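Avamberg 놀이 주방 세트 사용 설명서
제3장 식탁 준비와 과일 놀이
작성: Issa Moussa / 2018년 9월 23일

3.1 시작하기 전에

이 장은 상자를 열고 부품 확인(제2장)을 마친 분을 위한 것입니다. 아직 확인하지 않았으면 먼저 제2장의 표를 보십시오. 세트의 그릇과 과일은 Pluketa 시리즈의 것과 섞어서 사용할 수 있습니다. 단, Skotent 받침대는 높이가 다르므로 같이 사용하지 마십시오.

탁자는 평평하고 밝은 색이 좋습니다. 밝은 탁자 위에서는 작은 물건을 찾기 쉽습니다. 탁자에 나사 구멍이 있으면 작은 부품을 그 위에 놓지 마십시오.

3.2 물건을 탁자에 놓기

1. 탁자를 마른 천으로 한 번 닦습니다.
2. 장난감 전자레인지를 탁자의 한쪽에 먼저 놓습니다. 파란 문의 앞에는 손이 들어갈 자리를 남깁니다.
3. 민트색 체를 가운데 가까이에 놓습니다. 체는 손잡이가 두 개 있으므로 옮길 때는 두 손으로 잡습니다.
4. 같은 색의 머그컵을 체 옆에 둡니다. 컵은 세워도 되고 눕혀도 됩니다.
5. 타원형 접시를 놓고, 그 위에 케첩 병을 눕힙니다.
6. 딸기와 다른 작은 과일은 접시의 가까운 곳에 둡니다. 하늘색 작은 그릇에는 작은 물건을 담을 수 있습니다.
7. 검은색 둥근 그릇은 탁자의 가장자리 쪽에 모읍니다.
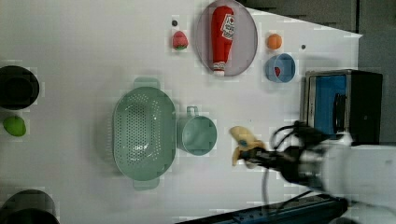 그림 3-1. 놀이를 위하여 물건을 펼쳐 놓은 탁자

참고: 물건의 순서는 정해진 것이 아닙니다. 왼손을 많이 쓰는 어린이는 전자레인지를 반대쪽에 놓으면 편할 수 있습니다. 그러나 체와 접시는 겹쳐 놓지 않는 것을 권합니다. 체 밑에 들어간 딸기는 정리할 때 잘 보이지 않습니다.

주의: 케첩 병의 뚜껑을 억지로 돌리지 마십시오. 병 안에 물이나 진짜 소스를 넣는 것도 안 됩니다.

주의: 전자레인지에는 진짜 음식을 넣지 마십시오. 문의 손잡이에 무거운 것을 걸지 마십시오.

3.3 진짜 과일과 같이 놀 때

간식 시간에는 진짜 바나나를 사용하여 껍질 벗기기를 연습할 수 있습니다. 이때는 장난감 과일을 먼저 다른 곳에 옮겨서, 어린이가 장난감을 입에 넣지 않게 하십시오. 반드시 어른이 같이 있어야 합니다.

1. 손을 비누로 씻습니다.
2. 바나나의 아래쪽을 잡고 똑바로 세웁니다. 세게 누르면 속이 물러지므로 가볍게 잡습니다.
3. 위쪽 끝에서 껍질을 조금 엽니다. 열기 어려우면 어른이 처음만 도와줍니다.
4. 껍질을 여러 갈래로 나누어 바깥쪽으로 천천히 내립니다. 갈래의 크기는 서로 달라도 괜찮습니다.
5. 하얀 속이 보이면 멈춥니다. 끝까지 다 벗기지 않으면 껍질이 있는 부분을 계속 잡을 수 있습니다.
6. 껍질에 스티커가 있는지 봅니다. 그림 3-2의 바나나에는 왼쪽으로 넘어간 큰 껍질에 파란 타원형 스티커가 있습니다. 이런 스티커는 먹으면 안 되므로 떼어서 버립니다.

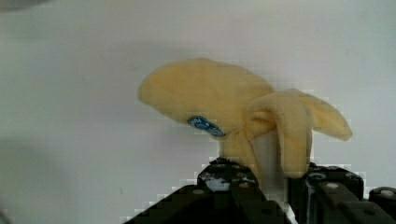 3.4 놀이 후의 정리

1. 바나나 껍질과 스티커를 먼저 버리고, 탁자를 젖은 천으로 닦은 다음 다시 마른 천으로 닦습니다.
2. 장난감 과일은 미지근한 물로 씻습니다. 식기세척기는 사용하지 마십시오.
3. 체는 구멍 사이에 물이 남기 쉽습니다. 세워서 완전히 말린 후에 넣으십시오.
4. 큰 그릇을 상자의 밑에, 과일과 작은 그릇을 위에 넣습니다. 전자레인지는 마지막에 문을 닫고 넣습니다.

참고: 잃어버린 부품은 Jaber 부품 목록 148번에서 신청할 수 있습니다. 신청서에는 세트의 이름과 부품의 색을 꼭 써 주십시오. 12월에는 배송이 늦어질 수 있습니다.

문의: Avamberg 고객 안내실 | © Avamberg. 무단 복제 금지 | 맨 위로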